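Movulix Workcell Software: Set-Up Guide
Section 5. Teaching the wrist view and building your first board-assembly plan
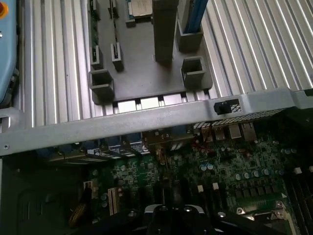

Figure 5-1. Wrist view over the open case, with the parts tray beyond the crossbar and the gripper above the motherboard.

By now the arm is homed, the wrist camera is streaming, and you have a live picture in the Senetti viewer. This is where the fun starts! In this section you'll teach the software what it is looking at, tell it which areas are safe to move through, and run a plan from the tray to the board.

Set aside an afternoon the first time. The second board goes much faster, as the scene file carries over almost everything you do here.

Before you begin

You need the following in place:
- Senetti viewer open and showing the wrist stream
- A saved hand-eye calibration from Section 4
- The computer case open, with its power cord unplugged
- The parts tray in its working position
- Speed limit set to 5 percent on the Motion tab

CAUTION: Leave the speed limit at 5 percent until you reach step 5.4. A plan that looks fine in the preview can still pass very close to a crossbar or a raised post.

5.1 Capture the reference view

1. On the Motion tab, choose Go to Pose, then Overview. The arm moves to the pose you stored in Section 4.
2. Check that the tray, the crossbar and the motherboard all show in one view, as in Figure 5-1. The fingertips don't need to be out of the picture. The software masks the gripper for you in step 5.2.
3. Click Capture Reference. The viewer takes 38 images in a short burst and merges them into one clean reference.
4. Type a name for the scene and click Save.

Note: Metal fins throw bright streaks, and streaks confuse depth. If the quality bar stays yellow, turn down the nearest lamp or move it to one side, then capture again. Shadows from tall posts are much less of a problem.

5.2 Mask the gripper

The gripper sits at the bottom of every wrist image, so the planner has to learn to ignore it. Skip this and the collision checker will report that the robot has already hit something, every single time.

1. Open Perception, then Masks.
2. Click Auto Mask. The arm makes a few small moves while the software looks for pixels that stay put.
3. Look over the red overlay. It should cover the whole gripper, including the rounded top and the angled surfaces on both sides.
4. Use the brush to fill any holes, and the eraser if the overlay has spread onto the board.
5. Click Save Mask.

Note: Silver rims and bolt heads are the usual trouble spots. They change brightness as the wrist turns, and Auto Mask sometimes leaves them out. A dab of the brush is all it takes.

5.3 Label regions and fittings

Labels are what turn a pile of depth points into something you can write a plan against. You'll draw three regions and then let the fitting finder do the slow part.

1. Select the Region tool and outline the tray. Set its type to Source.
2. Outline the motherboard. Set its type to Target.
3. Outline the crossbar between them. Set its type to Obstacle and type 38 mm into the Clearance box.
4. Select the Source region and click Find Fittings. The finder looks for raised shapes and sorts them into Socket, Slot and Post.
5. Go through the list on the right. Click each entry to highlight it in the view, and fix the type if it's wrong.
6. Select the Target region and click Find Connectors. Repeat the check for the ports, the expansion slot and the memory slots.

Square socket holders come out beautifully, as their thin walls give a crisp edge on all sides. Narrow slot fittings are harder. If one is missed, draw a small box around it and choose Search Here.

CAUTION: Never set a tall post to Ignore. A post that runs out of the top of the view is taller than the finder can measure, and you must enter its height by hand in the Properties box.

Note: Small parts on the board, such as capacitors and white connectors, don't need their own labels. The height map already includes them, and the planner stays above the tallest one it finds.

5.4 Build and preview the plan

1. Open Planning and click New Plan.
2. Drag one fitting from the Source list into the Pick box, and one connector from the Target list into the Place box.
3. Set Approach to Straight Down for both.
4. Click Solve. The planner tries up to 200 paths and keeps the 3 shortest that respect your clearance.
5. Click each path in turn to play it in the preview. Watch the wrist as well as the fingertips — the camera housing sticks out and is easy to forget.
6. Choose the path you like best and click Dry Run. The arm follows the whole path with the gripper held open.
7. If the dry run is clean, raise the speed limit in small steps and run it again.

Danish Baloch on our Gidthorpe bench likes to pick the second shortest path for a first dry run. It often swings wider around the crossbar, and the extra travel time is tiny.

5.5 If the plan won't solve

"Start state in collision"
The gripper mask has a gap. Return to step 5.2 and check the lower part of the view.

"No path within clearance"
Lower the crossbar clearance a little at a time, or add a via point above the crossbar. The via point is usually the better choice, and it's really satisfying to see the path snap into shape once you've dropped it in.

"Target pose unreachable"
The Place angle may be asking too much of the wrist. Turn on Allow Flip in the Place box and solve again.

"Reference drift"
The case or the tray has moved since the reference was captured. Click Realign. If the error comes back, repeat step 5.1. Your labels are kept.

5.6 Save and share the scene

1. Choose File, then Export Scene.
2. Tick Reference, Masks, Labels and Plans.
3. Click Export. The scene is written as a single Kakakhel package, which any other cell with the same arm can open.

Note: Hand-eye calibration is not part of the package. Each cell must use its own, so run Section 4 on the second cell before you import.

Continue to Section 6 to add grasp checks and force limits to the plan you just saved.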